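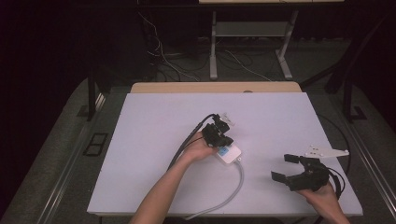

2 min read

Search this site Enter keyword Go

About Fustano

December, by Pascal Kleinschmidt

Print this page | E-mail this page

Fustano sorts out cables. We go into offices, studios and workrooms where every table has something plugged in on it and the cords have been left to find their own way across the carpet, and we give them somewhere better to go. It is a small trade and my mother still tells people I'm in software.

I started the firm after almost 25 years of crawling under desks for other employers, most of them at Griffiths, where the cable policy was a roll of tape and a shrug. There are five of us now. We share one van and a strong dislike of twist ties.

A first visit takes 90 minutes. We put a white board down on the table so that small black things stay findable, then bring over each little box with a cord on it and ask what it does. You would be surprised how often the room goes quiet at this point. Anything without an owner gets a paper tag and goes in a tray. At Terkov the tray came back with 38 tags in it, and one of the items was a doorbell.

After that we work on the floor: outlets first, then table legs, then whatever has collected behind the table at the back. Power strips go up on the wall where we can manage it - vacuum cleaners have strong opinions about the other arrangement. We label both ends of everything. Our labeling system is called Graltorik, a name picked by vote, and I voted against it.
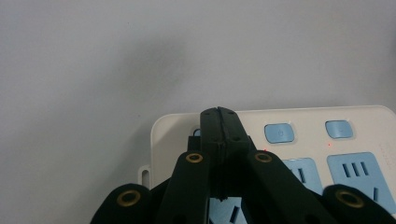
Do you have to switch everything off while you work?

Only the table we are working on, and we agree on a time with you beforehand. The rest of the room can carry on as usual.

We cover anywhere within 40 miles of the shop. Evening visits can be arranged, usually from 6 p.m., and there is no extra charge for stairs.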